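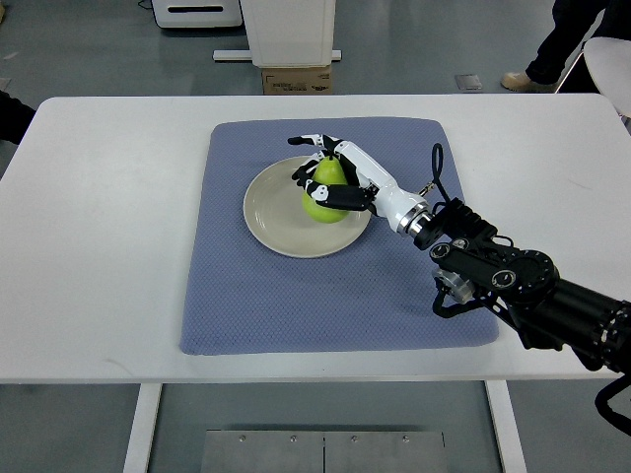
Uteo tabletop set, pear and plate

Recordings from one arm and hand, put together in the shared workshop at Ravelstead. The task is short: take hold of a green pear on a round beige plate, lift it, and set it on the mat. The view is from the head camera, looking down at the table.

What's in it

659 episodes, recorded in November over 6 evenings. Each episode has its own folder with the head video, joint positions for arm and hand, and a text file with the operator's initials. Almost 300 of them start with the hand already near the plate - use the "start" field to filter these out.

Setup

The mat is blue-gray and stays on the white table the whole time. It curls a little at the front, and we didn't tape it down. Plate position changes between episodes. The base stays put.

Velimir Krasniqi did the wrist coupling and the cabling. Halima Uzor wrote the logger. Tyra Solberg and Lawal Ibrahim did most of the operating.

Known problems

- The fingers cover part of the pear during the grasp, so labels made from video alone are weak there.
- 6 episodes have a gap in the thumb readings. They are listed in gaps.txt.
- People walk through the background. Legs and shoes show up, faces should not. If you find one, tell us the episode number and we'll pull it.
- Video runs slightly behind the joint log. Run align.py before training.

Questions go to Tamunoemi Haruna, on the workshop list.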